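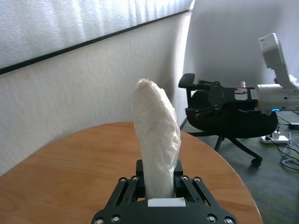
The wrapped snack has become the standard unit of the working day. It arrives in the coat pocket, spends the morning on a desk, and ends up on whichever round table the firm has put by the window to encourage people to talk to one another. I have spent the past few months looking at what we eat at work and what it comes in, and I remain unconvinced by almost all of it.

Start with the table. Office planners love a round one. The brochure from Festlow, who fit out small offices across the north, says a round table "removes hierarchy from the break". I have eaten at a good many round tables and the hierarchy was fine. What goes missing is the corner, where you used to be able to sit with your back to everyone and finish a sandwich.

Festlow charges £455 for its warm wood-veneer model. Madgate sells one the same width for £300, with a slightly thinner top, and I couldn't tell them apart once there were crumbs on them. Neither firm includes a chair, so what generally happens is that a black mesh thing on castors gets wheeled over from the desks and stays. It is too low for the table or the table is too high for it. You eat with your elbows up.

Then the wrapping. Cloudy white plastic is having a moment, and the makers would like us to believe it is kinder than the clear sort. Duvholm, whose sleeves go round a lot of rolls and bars, calls its version "soft film" and says a roll keeps for 78 hours inside it. I tried this in April with a plain finger roll from the Cârstea bakery near my flat. At the end of the 78 hours it was still a roll, I'll grant them that. It had the texture of a bath sponge and tasted faintly of the drawer it had been in.

My real complaint is that you can't see through the stuff. Milky film hides a squashed end or a stingy filling very well, and it crackles so loudly that opening one during a phone call is a public announcement. When I asked Duvholm why it wasn't clear, I was told that customers find the cloudy finish "calming". I asked which customers and was sent a leaflet.

Can you recycle it? The leaflet says yes, "where facilities exist". My council doesn't take it at the kerb. The supermarket bin does, if you remember to carry a bag of old wrappers there, and I have managed this twice.

The Cârstea bakery will put a roll in a paper bag if asked. It goes stale by teatime, so you have to eat it at lunch. Madgate, meanwhile, is planning a lidded snack tin for the office market, with a first run of 3000, and wants people to leave them on the table overnight. I have asked for one to try. I expect it will smell of banana by the end of the first week.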